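4.2 Where the demonstrations come from

Earlier reports on the Drarka set treat hand guiding and remote control as two routes to the same data. We doubt this. When a person holds the arm, the joints follow the person's habits, and the recorded motion says as much about the teacher's shoulder as about the task.

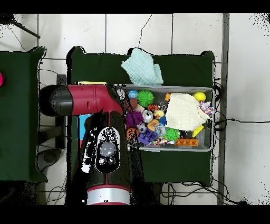

We kept 559 demonstrations of sorting toys, cans and cloth out of a crowded bin. Of these, 100 were set aside for testing before any training was run. The Pindberg baseline was trained on the rest with its published settings, and we made no attempt to tune it in our favor or against it. 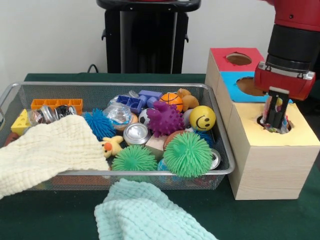

Figure 7. Sorting task, Covton workspace: red and black arm, toy bin, boxes with round holes.

A high success rate on easy items hides a good deal. Rigid blocks forgive a poor grasp. Soft and crumpled things do not, and the Tolentino protocol scores both the same way. We see no grounds for that choice, and its authors offer none.

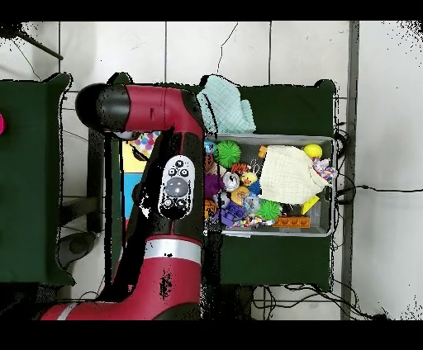
Nor does adding data settle the matter. Going from 100 to 500 demonstrations by remote control is often said to close the gap with hand guiding, but the claim rests on one task and one teacher. Until it is repeated with several teachers, we would treat it as a guess.

Covton Workshop Papers, August 2020. All rights reserved. Contact | Back to top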